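Skinard Press: Call for Submissions and One Part-Time Reader

Skinard is a small press with 16 books to its name and a web page that was redesigned once. We publish short fiction and essays, mostly by people who also have to be somewhere else in the morning. This spring we need two things: work for the next anthology, and someone to help us read it.

The anthology

The working title is Kustwood, after the town where the press started and which has never shown any interest in us. The theme is chores. We mean that loosely. A story about a divorce in which somebody defrosts a freezer would qualify. So would an essay on your grandmother's ironing, though we had nine of those last time and you would be up against stiff competition.

Length: up to 2,000 words. We use the same word counter you do.

Send no more than 3 pieces, each in its own file, with the title in the file name. "Final_final_new" is a title we have already published in spirit.

Work must not have appeared in print before. Your own blog is fine. Your own blog with a sponsor is a gray area, so ask.

We pay a flat fee per piece on publication, plus two copies. The fee will not change your life. It may change your lunch.

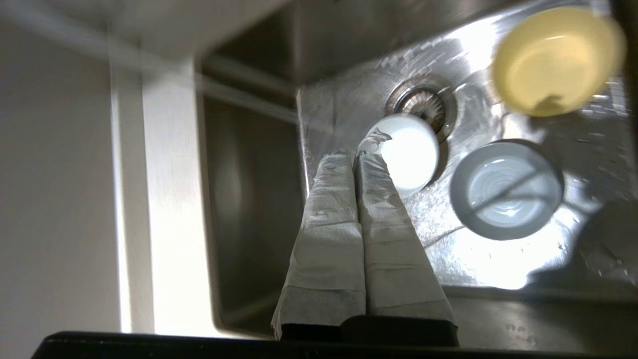
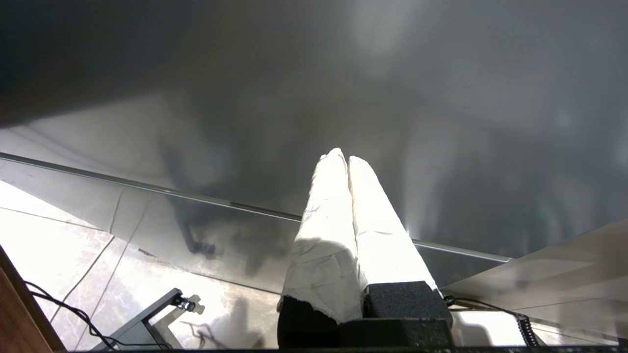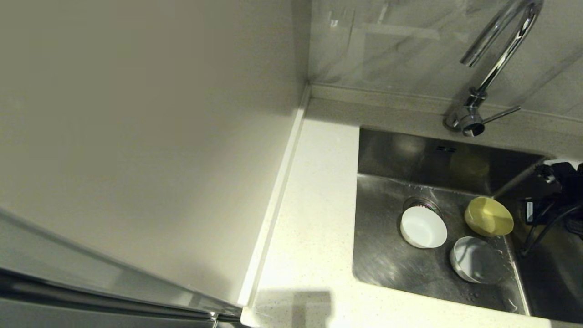 Two at the sink. The bottom picture has the bowls.

The reader

Last year's call brought in 102 submissions, and our readers finished them in a mood. We would like one more pair of eyes from March until the list is settled. The job is part time, paid by the hour, and done from home. You would read each piece blind, write a short note on it, and join a call every other week to defend your favorites against people who did not like them.

You should be able to say why a story stops working on page four. You should also be able to say it kindly, in case the author ever sees it. A degree is welcome and so is the lack of one. Experience with our submissions system, Prina, would be a plus, but we have yet to meet anyone who admits to it.

Readers can't submit to the anthology they are reading for. Yes, even under another name. We had a long meeting over that one.

How to apply

Writers: upload through the Prina link on our submissions page. The window closes at 5 p.m. on the last day of March, and Prina is strict about it in a way we are not.

Readers: email us one page on a short story you love and one paragraph on a famous one you can't stand. No resume needed. Put "Rangel" in the subject line, which is the name of the reading pool and also the only thing our spam filter respects.

We answer everyone. It takes a while.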